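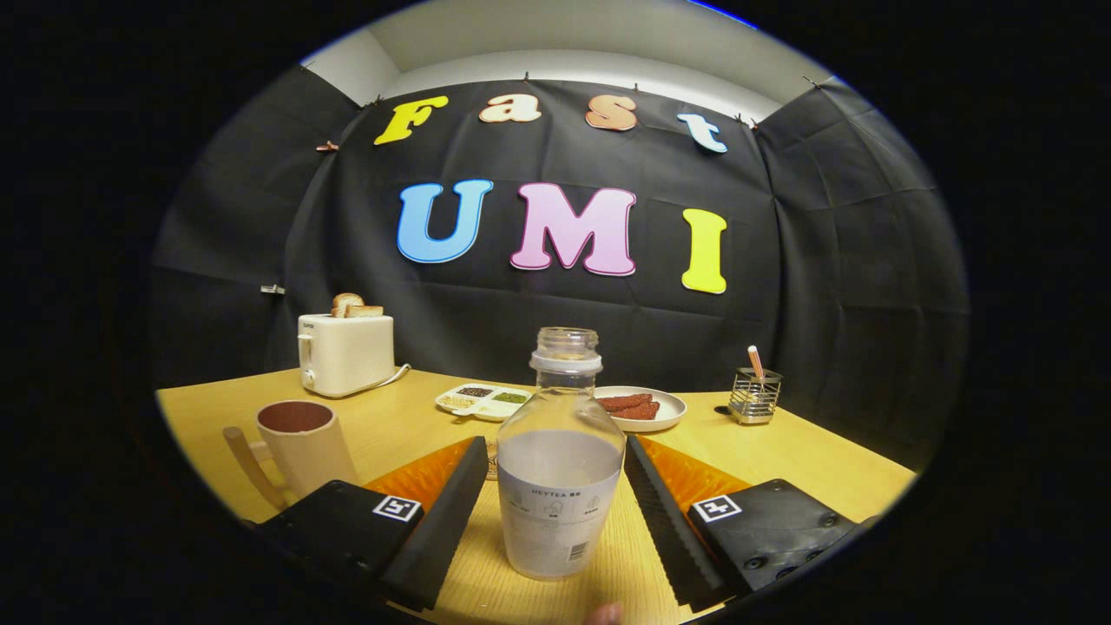
Keeping the Breakfast Table Usable

December 15, 2025

My kitchen table does too many jobs. It's where we eat, it's where the mail lands, and it's where the toaster lives, because my counter has room for a cutting board and not much else. I've had a bunch of you write in since the last page asking how I keep it from turning into a swamp by nine in the morning, so I'm putting all my little habits in one place.

Toaster first. Mine goes at the end of the table closest to the outlet, with the cord running off the back. I had it in the middle for a year and somebody snagged that cord with an elbow every single week. Unplug it when you're done, let it cool all the way, then slide out the crumb tray and tip it over the sink. If yours doesn't have a tray, turn the whole thing upside down over newspaper and give it a gentle shake. Please don't go in there with a knife!

Sectioned trays are my favorite thing for leftovers. A spoonful of rice, a bit of whatever was in the pan, the last of the greens, and suddenly it's a meal (my neighbor Zoila Pacheco packs her lunch this way too and swears she throws out half of what she used to). I keep the meat on its own plate so the juice doesn't wander into everything. Sausages also reheat better by themselves, cut side down in a skillet with a splash of water and a lid on.

Mugs with wooden handles, or anything that looks like wood: wash by hand, dry right away, never leave them sitting in the sink. I ruined one in January by running it through the dishwasher and the handle went gray and fuzzy. For tea stains inside, make a paste of baking soda and water, rub it around with your finger, rinse. A dark interior hides the stains, so do it now and then anyway.

Now, drink bottles. I save the clear plastic ones from tea shops, HEYTEA and so on, and I use them for dry stuff only, like lentils or popcorn. Wash with warm soapy water and let the bottle and the cap dry separately overnight. If you cap it damp you'll get a smell you won't forget. Labels come off easier if you warm them with a hair dryer on low and pull slowly from one corner. Leftover stickiness gets a dab of cooking oil, ten minutes, then dish soap.

A wire utensil holder beats a solid one for the table, I think. Crumbs fall straight through and you just lift it and wipe. Handles up, always.

And for the wood itself, a barely damp cloth along the grain, then a dry one. Hot plates go on a trivet, even when you're in a hurry. Leidy Inga asked about white heat rings, and I'll get to those next time, I still have two of my own to fix.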